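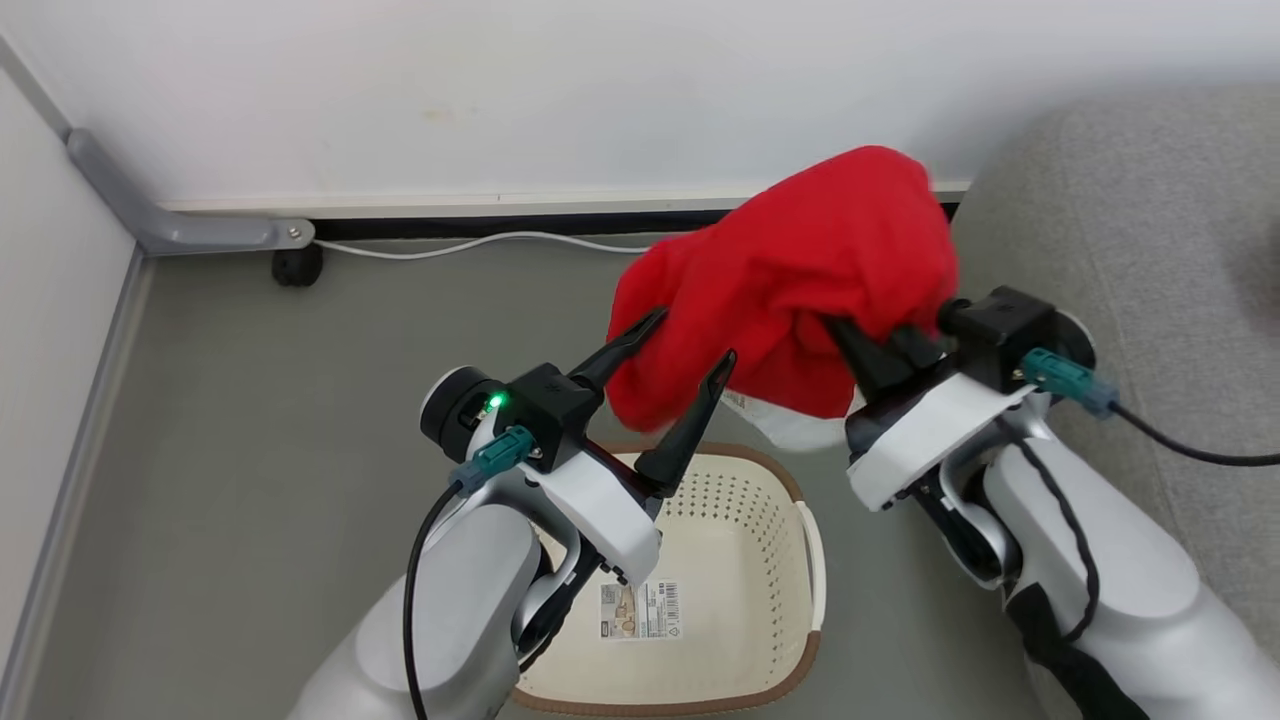

Do visitors need to book for the Cillton open day, or can we turn up?
You can turn up for the hall, but the arm demonstration has 24 places per session and those are booked through the Tener front desk.

I'm bringing a group in May. Is the two-arm laundry demonstration worth a place, or is it the same as the video? We saw the Fellisport stand last year and could hardly see past the first row.

Victor Odera
Worth it if you care about grippers. Each arm has two fingers and no suction, so cloth is a fair test. When I went, the talk was longer than the handling — ask for the session with the technician. Stand to one side, as the arms block the view from behind.
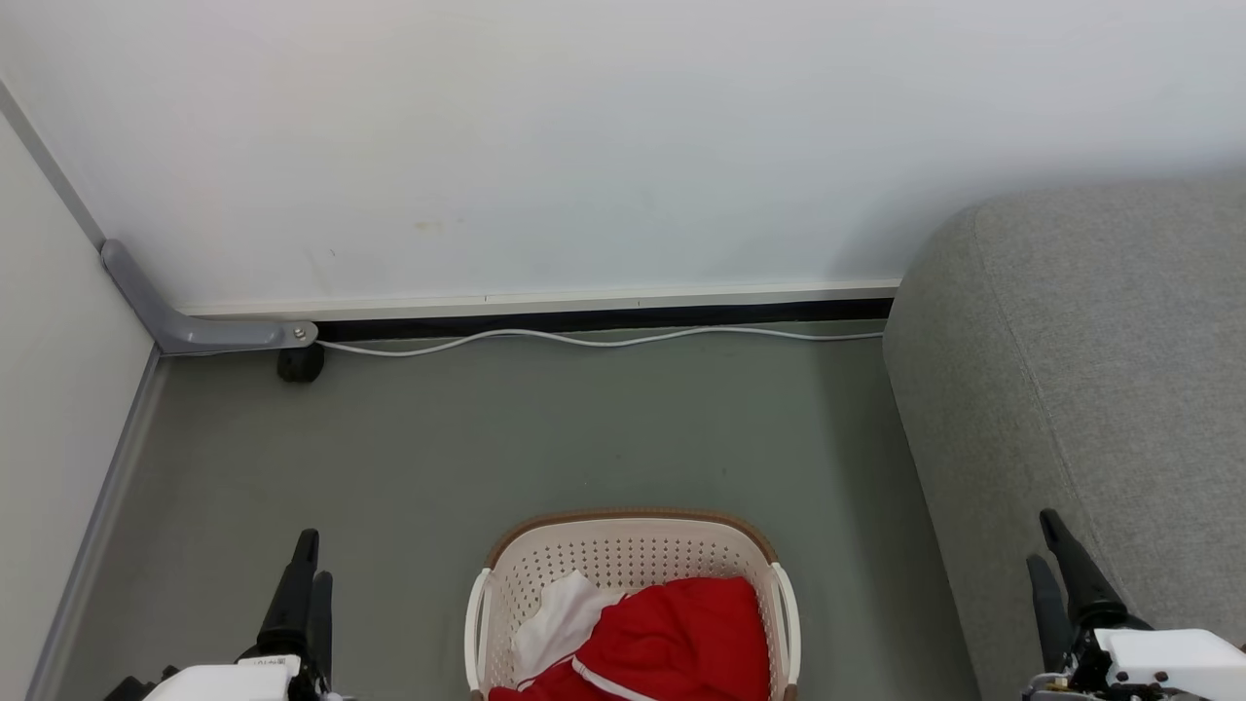

Page last changed: May, 14:20 — 1,491 views

Vasylyna Holovko
Mostly agree with Victor. Two points to add. The software is Mushi, and the staff will show the joint readings on a screen if asked. Soft items have no fixed shape, so the grip point has to be chosen again for each attempt. A crumpled garment in a basket is harder than a folded one on a table. Bring your own questions on cycle time, the handout has none.

mushi_fan
went last time, parking is bad. room 155 i think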